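Do You Need a Registry Cleaner? I Doubt It

Every few months somebody tells me their PC is slow and that they have bought a cleaner to fix it. The latest was Pelell, which my neighbor Hường Ông paid for after a free scan reported 1,324 problems on a laptop she had owned since April.

I asked what the problems were. The program wouldn't say until she bought the license, and afterward it gave her a long list of leftover registry keys. Most came from Drotine, a photo tool she had removed the week before. A leftover key is a line of text that no program reads. It takes up almost no space and I have yet to see one slow down a computer.

She ran the repair. Her health score went up to 100, and the laptop took just as long to start as it had that morning. What did help was turning off 3 programs in the startup list, a job Windows lets you do for free in Task Manager.

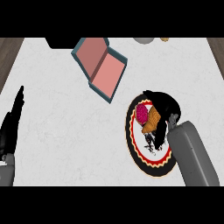

I don't claim these tools never work. An uninstaller sometimes leaves a service running, and digging it out by hand is a pain. But a program that grades your computer and then sells you the better grade deserves some suspicion. Pelell also added itself to startup, by the way, and it took two tries and a reboot to get rid of it. It left 20 registry keys behind.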